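Gripper closes on nothing after restarting the sim, grasp still reported as good

Asked by Unathi Xaba in Simulation and Control

I have a tabletop scene with a single arm and a parallel gripper. The job is simple: pick up the white cup, lift, hold for 2 seconds, put it down. It ran fine all week. On Friday I restarted the machine and since then the fingers close, the controller says the grasp succeeded, the arm lifts, and the cup stays on the table. If I step through it slowly, the fingers pass into the side of the cup by a small amount and then the force reading jumps.

I ran it 744 times overnight with small changes in the start pose. 104 runs were marked as a success and the cup height never changed in any of them. No errors in the log. I have not touched the friction values. The scene file came from Refilwe Dlamini's Brimport project and I only added the objects on the table.

One view is from the hand and the other is from the room.
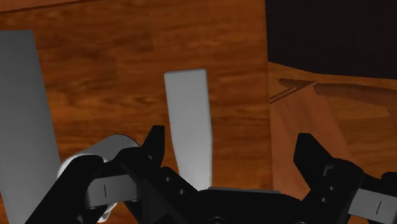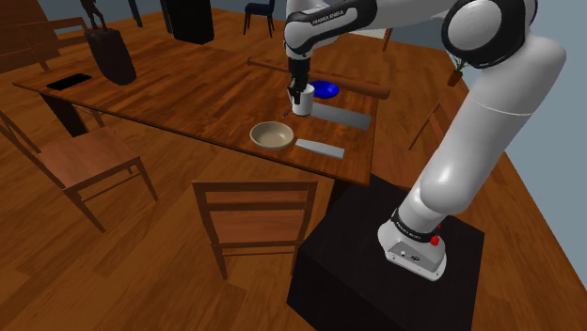 Wrist view, then room view with the gripper at the cup. Both are from the same setup.

What should I be looking at? I don't want to move this to the real arm in February if the success flag can't be trusted.

Answer 1

Had the same thing. Reinstall the physics package and delete the cache folder. Worked for me.

Answer 2 (accepted)

You have two faults here and I would fix them separately.

First, the flag. If your success check only looks at contact force and finger width, it will pass any time the fingers stop early, whatever stopped them. Add a check on the object itself – cup height after the lift compared with cup height before. We do this on every task at Leten and it catches most false passes.

Second, the contact. Fingers going into the wall of the cup usually means the collision mesh and the visual mesh don't agree. Turn on collision display and look. After a restart the importer may rebuild the collision shape, and if the scale is missing from the object file it falls back to a default. I had a bowl once with a collision shape 25 percent smaller than what was drawn. Also check the time step. Some launch scripts set it and some don't, so a restart can change it without telling you.

Please don't run this on hardware until both are sorted. A false "holding" state means the arm will move at full transport speed with a badly held object.

Comment from Unathi Xaba: It was the scale. Collision shape was well inside the cup. Height check is in now too, thanks.

Answer 3

Agree with the above. I would also look at the bowls and the other things you added, if they came in through the same importer. We lost a day at Westlow to a second object with the same problem after fixing the first.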